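Un verano de mermeladas (y de perderle el miedo al azúcar)

Llevo desde julio con los dedos pegajosos y soy feliz. Lo digo así, de entrada, porque quien me lea desde hace tiempo sabe que este blog iba de libros y de paseos, y que de repente se ha llenado de tarros. Pues sí. Se ha llenado de tarros, y hoy toca contar lo que he aprendido desde la última entrada, que es muchísimo.

Todo empezó con una caja de ciruelas que trajo mi cuñado de Rivadeneyra, de esas que maduran todas la misma tarde y te miran mal desde la encimera. Me comí las que pude, regalé unas cuantas a los vecinos del segundo y con el resto hice mi primera mermelada, siguiendo una receta del cuaderno de mi abuela que decía, literalmente, «azúcar la que pida». ¡La que pida! Mi abuela era una mujer de pocas explicaciones. Salió una cosa a medio camino entre el sirope y el caramelo de feria, y aun así nos la acabamos en cuatro desayunos.

El segundo intento ya fue otra historia. Me compré un libro de segunda mano, Conservas de casa, de Marlene Zacharias, traducido con un castellano rarísimo (llama «olla generosa» a lo que yo llamaría olla grande, y ahora en casa no la llamamos de otra manera). Zacharias defiende una idea que me cambió la vida: la fruta y el azúcar tienen que pasar la noche juntas antes de ver el fuego. Cortas la fruta, la cubres, la tapas con un paño y te vas a dormir. Por la mañana hay un jugo brillante que huele de maravilla, el azúcar está disuelto y la cocción se queda en la mitad. El color aguanta muchísimo mejor. La ciruela hecha así queda de un granate que dan ganas de enmarcar.

También aprendí lo del plato frío, que seguro que media humanidad ya conocía menos yo. Metes un platito en el congelador, dejas caer una gota de mermelada, esperas un minuto y la empujas con el dedo. Si se arruga, está. Si corre, le falta. Tengo un termómetro de cocina estupendo, regalo de cumpleaños, y me fío más del plato.

Hablemos de proporciones, que me las habéis pedido en los comentarios. Por cada kilo de fruta limpia yo pongo 600 gramos de azúcar y el zumo de un limón. Los puristas os dirán que es poco y que así dura menos. Tienen razón, dura menos – una vez abierto el tarro, a la nevera y a comérselo sin pena. Con fruta muy dulce, como los higos, bajo un poco más el azúcar y subo el limón. Con los albaricoques meto un par de ramitas de tomillo en la maceración y las saco antes de cocer. Probadlo, por favor, probadlo y me contáis.

Y la berenjena. Ay, la berenjena. Cuando dije en casa que iba a hacer dulce de berenjena se hizo un silencio tremendo. Lo había probado en una pensión de Lestance, servido con queso blanco y nueces, y me quedé con la copla durante años. Se hace con berenjenas muy pequeñas, enteras, peladas a medias, hervidas dos veces para quitarles el amargor y luego confitadas despacio en un almíbar con clavo y canela. Lleva toda una tarde y te deja la casa oliendo a Navidad en pleno verano. A mi hija le encantó. Mi marido sigue en negociaciones.

Los tarros merecen capítulo aparte. Empecé guardando los de garbanzos, como todo el mundo, y las tapas viejas me dieron más de un disgusto. Ahora reutilizo el cristal y compro tapas nuevas en la ferretería de la calle Bernside, en bolsas de 40. Los tarros que más uso son los de 355 mililitros: caben bien en la olla generosa y duran lo justo en una casa de tres. Los esterilizo hirviendo, los lleno bien calientes dejando un dedito libre, cierro y al baño maría. El «cloc» de la tapa cuando se enfría y hace el vacío es uno de mis sonidos favoritos del mundo.

Eso sí, todo depende de la fruta, y aquí me pongo seria un momentito. No hace falta que sea bonita, pero sí que esté sana. Una ciruela golpeada se recorta y punto; una con moho va fuera, por pequeña que sea la mancha. Me gusta ponerlo todo sobre la mesa antes de empezar, con un buen mantel debajo, e ir pieza por pieza sin prisa, con la radio puesta.

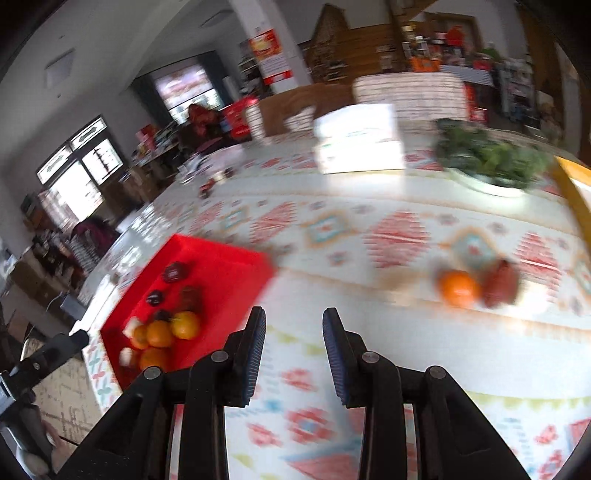 La bandeja roja sobre el mantel estampado.

La próxima aventura será el membrillo, que me impone bastante. Tengo vistos unos árboles en el camino de Pondolow, detrás del lavadero, y ya he pedido permiso a la dueña, que me ha dicho que me lleve los que quiera con tal de que vuelva con un trozo de carne de membrillo. Trato hecho. He leído tres métodos distintos y los tres se contradicen: uno lo cuece entero con piel, otro lo pela primero y el tercero lo asa al horno. Me tira mucho el del horno, por aquello de no dejarme las muñecas cortando.

Si alguien tiene una receta de familia de membrillo que no salga duro como una suela, los comentarios están abiertos y yo los leo todos, aunque tarde. Y para Inés, que preguntaba si se puede congelar la fruta ya cortada y hacer la mermelada más adelante: sí, sin problema. Échale el azúcar con la fruta todavía congelada y deja que se vaya deshaciendo en la nevera durante la noche. Con las ciruelas me ha quedado riquísima.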